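Wedikについて

ホーム > 会社案内 > 私たちについて

はじめまして、Wedik(ウェディック)です

このページまで足を運んでくださって、ありがとうございます。製品ページからいらした方も、展示会でお渡しした名刺を見ながら検索してくださった方も、どうぞ少しゆっくりしていってください。会社案内というのは短いほうが読みやすいと社内でもよく言われるのですが、書きはじめるとあれもこれもお伝えしたくなってしまい、毎回こういう長さになります(すみません、お茶でも淹れながらどうぞ)。

Wedikは、机の上で使う双腕ロボットキット「Mikeo(ミケオ)」と、それを動かすためのソフトウェア「Rumia(ルミア)」をつくり、お客さまのところで動きはじめるまでお手伝いをしている小さな会社です。社員は20人。設計をする人も、ネジを袋に詰める人も、お問い合わせの電話に出る人も同じ階にいて、お昼どきになるとだいたい誰かがカレーのにおいをさせています。

はじまりのこと

代表のアフィア・オウス(Afia Owusu)は、もともと工場向けの大きな搬送装置を設計していました。安全柵の中で、決まったものを決まった速さで運びつづける、たいへん立派な機械です。その仕事も好きだったそうなのですが、納品先の工場の隅で、大袋から小分けのお菓子を出しては詰め合わせの箱に入れていく作業を見せてもらったことがあり、それがずっと頭に残っていたといいます。包装はつるつるしているし、形も大きさもばらばら、季節が変われば中身も変わる。大きな機械を入れるには量が足りず、かといって人の手だけでは年末に間に合わない。こういう仕事をするロボットは、たぶん机に載るくらいの大きさでいいのではないか。そう考えて、自宅の食卓にレールを一本固定したのが最初の試作でした。

食卓はその後しばらく食事に使えなかったそうです。試作機の爪が布巾を離さなくなり、家族で引っぱり合いをした晩の話は、入社すると必ず一度は聞かされます。

Mikeoという製品

Mikeoは、二本の腕と、それを留める一本のレールからできています。作業台の手前にレールを取りつけ、左右の腕を据え、手先にグリッパーをつける。箱から出して最初の動作確認まで、工具に慣れた方なら半日ほどみていただければ大丈夫です。慣れていない方でも、組み立ての日には私たちが伺いますので、どうかご心配なく!
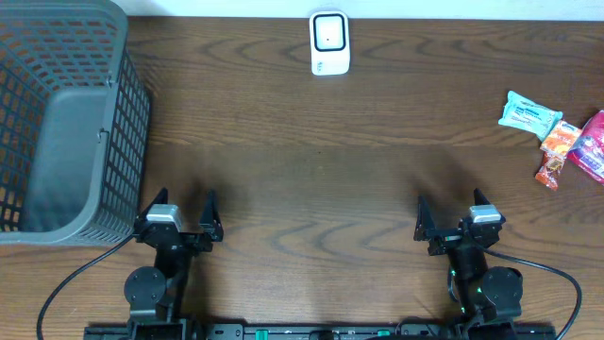

腕を二本にするか一本にするかは、社内でずいぶん長く話し合いました。一本なら値段も下がりますし、置き場所も小さくて済みます。けれども、ものを押さえながら取る、片方で寄せてもう片方でつまむ、といった動きは、人が机の上で何気なくやっていることの中に思いのほかたくさんあるのです。封筒を開けるときも、お弁当の蓋を取るときも、みなさん空いているほうの手がちゃんと働いていますよね。結局、オウスが「手が二本ある人に一本で働けとは言えないでしょう」と言って、Mikeoは双腕になりました。予算の都合でまず片腕から、というご相談もときどきいただきますので、その場合は一本だけをレールに据えて、あとからもう一本を足すこともできます。

標準セットの部品は、ネジや結束具まで入れて全部で154点あります。多いと思われるかもしれません。私たちも多いと思っています。減らす努力は続けているのですが、消耗しやすいところをお客さまご自身で交換できるように、という方針を守ろうとすると、どうしても部品を細かく分けておくことになります。指先の部品だけ、ケーブルの留め具だけ、という小口のご注文も喜んでお受けします。一点からどうぞ。送料のほうが高くつくときは、こちらから正直にお知らせして、次のご注文とまとめるかどうかをご相談しています。

お菓子の包みで練習しています

弊社の実験机には、たいてい小さな包装菓子とかごが出ています。お客さまにご覧いただくと「休憩中ですか」と聞かれることが多いのですが、立派な仕事道具です。袋菓子は、置くたびに向きが変わり、照明を反射し、つまむ場所が少しずれると中の空気が逃げてくしゃっと形が変わります。値段が手ごろで、どこでも手に入り、しかも失敗してもそれほど胸が痛みません。試験に使ったものは、割れていようが粉になっていようが、あとでみんなでいただきます。
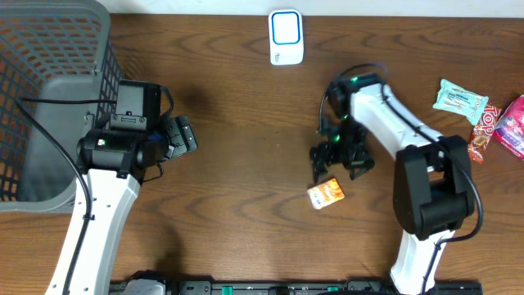 つまむ動作でいちばん時間をかけて調整するのは、下りはじめてから指を閉じるまでの短い区間です。高い位置で向きを決めすぎると、最後のところで対象とのずれが目立ちますし、低いところで迷いすぎると、指先が隣の袋に触れてしまいます。Rumiaでは、この区間の速さと指の開き幅を作業ごとに変えられるようにしました。右のグリッパーが指を開いて、オレンジと白の小さな包みのすぐ上まで来ているこのあたりが、担当者がいつも画面に顔を近づけて見ている高さです。ここで閉じる位置を少し手前にするか奥にするか、その差で、持ち上げたときの傾きがまるで違ってくるのです。設定画面では「接近」という項目にまとめてあり、最初は標準値のままで始めていただいて、袋の種類が決まってきたところでご一緒に詰めていくのがおすすめです。

包装の種類が増えるとロボットは困るのではないか、というご質問もよくいただきます。はい、困ります。ミント色の袋でうまくいった設定が、ピンクの袋でそのまま使えるとは限りません。ですから私たちは、何でもつかめますとは申し上げないことにしています。お見積もりの前に、実際に扱われる品物を箱で送っていただき、こちらの机で試して、できたこととできなかったことを書いた報告書をお返しします。報告書は無料です。できなかったことの欄が長くなってしまい、残念ながらご縁がなかったこともありますが、その後に改良版で再挑戦させてくださった会社もあって、こういうときは本当にうれしいものです。

お手伝いの中身

製品をお届けして終わりにはしたくない、というのが創業のころからの気持ちで、導入のお手伝いにはかなり力を入れています。流れはだいたい次のようになります。

ご相談
お電話でもメールでも結構です。扱う品物、作業台の奥行き、いま何人でどのくらいの時間をかけていらっしゃるか、このあたりを伺います。写真があると話が早いです。作業台の片づけは不要ですので、ふだんのままを撮ってください。

試験
品物をお預かりして、弊社で動かします。立ち会いも歓迎で、お子さま連れの方もいらっしゃいます(腕の動く範囲には必ず担当者がつきます)。

設置と練習
レールの取りつけから最初の動作まで、担当者2名で伺います。手本の動きをロボットに教えていただくのは、できるだけ現場の方にお願いしています。毎日その品物を触っている方の手つきは、私たちが何日机に向かってもなかなか真似のできないものです。

その後
月に一度のご連絡と、必要に応じた訪問。Rumiaの更新は保守契約の中に含まれています。更新で動きが変わる可能性があるときは、必ず事前にお知らせし、以前の版に戻す手順も一緒にお送りします。

お客さまのこと

最初のお客さまは、焼き菓子の詰め合わせをつくっているLaryea(ラリエア)さんでした。まだ製品名も決まっていないころにお声がけくださり、作業場の一角を貸していただいて、冬のあいだ通いつめました。最初の一週間は、ロボットより工場長さんのほうがはるかに速く、はるかに丁寧で、私たちは横でただ感心していたようなものです。それでも見放さずにいてくださって、いまでは夕方の仕分けにMikeoをお使いいただいています。グリッパーの指の角度は、あの作業場で教わったことがもとになっていますし、非常停止ボタンの位置も「そこだと肘が当たる」と言われて動かしたままの場所にあります。
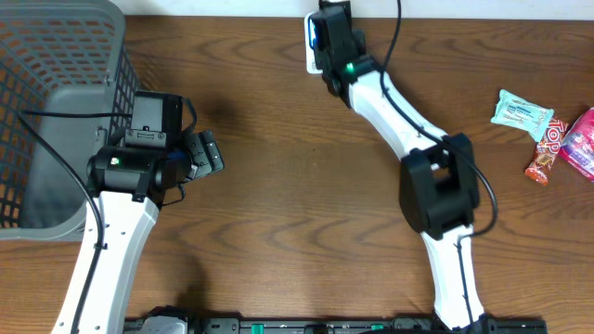

現在は、食品のほかに文具の小分け、検査用の小瓶の並べかえ、学校での実習などにもお使いいただいており、これまでに25か所へお届けしました。件数としてはまだまだ小さな会社ですが、どの現場も担当者の顔と作業台の高さがすぐに浮かびます。学校では、生徒さんが思いもよらない使い方を考えてくださるので、伺うのが楽しみでなりません。先日は、折り紙の端を左腕で押さえさせて右腕で折り目をつける課題に取り組んでいるクラスがあり、うちの技術者が帰りの電車でずっとその話をしていました。

私たちが苦手なこと

せっかくの自己紹介ですので、不得意なことも書いておきます。重いものは運べません。Mikeoは机の上の軽い品物のためにつくられていて、米袋や機械部品の箱には向きません。水のかかる場所、粉じんの多い場所での常時運転もお断りしています。それから、とにかく速さが第一という現場では、専用の包装機のほうがきっとお役に立ちます。そうしたご相談には、私たちの知っている範囲で合いそうな方式をお伝えしていますので、遠慮なくお尋ねください。うちの製品でなくても、困りごとが片づくならそれがいちばんです。

働いている人たち

機械設計、制御、ソフトウェア、組み立て、訪問サポートと、役割は一応分かれています。一応、と書いたのは、忙しくなると全員で部品を袋に詰めるからです。代表も詰めます(詰めるのがいちばん速いのは経理の者です)。入社した人には最初の月にMikeoを一台、説明書だけを頼りに組み立ててもらい、わかりにくかったところに赤字を入れてもらうことにしています。この赤字がそのまま次の版の説明書になるので、いまの説明書には歴代の新人の「どっちが表ですか」がたくさん詰まっています。6月にも新しい版を出し、ケーブルの取り回しのページを大きく書き直しました。腕を伸ばしたときにケーブルが引っぱられないよう、どこにどのくらいの余裕を持たせるか、前の版ではずいぶんあっさりとしか書いていなかったのです。ご不便をおかけした方には、改めてお詫びいたします。

採用については専用のページがありますが、募集の出ていない時期でも、見学は受けつけています。経験は問いません。手を動かすのが好きで、うまくいかない日に一緒に笑ってくださる方なら、きっと話が合うと思います。

見学・お問い合わせ

実験机は、平日の午後にご覧いただけます。事前にご連絡をいただければ、その日の担当者が動かしながらご案内いたします。実際に扱っている品物をお持ちくだされば、その場で簡単な試しもできますので、鞄にひとつふたつ入れてきてください。日曜日はお休みをいただいており、メールへのお返事は翌営業日になります。

お問い合わせフォームには件名の欄がありますが、うまく書けなければ「相談」の一言で届きます。長いメールも大歓迎です。こちらの返事もたぶん長くなります。

Wedik 一同

製品紹介 | 導入の流れ | Rumia 更新履歴 | 部品のご注文 | 採用情報 | お問い合わせ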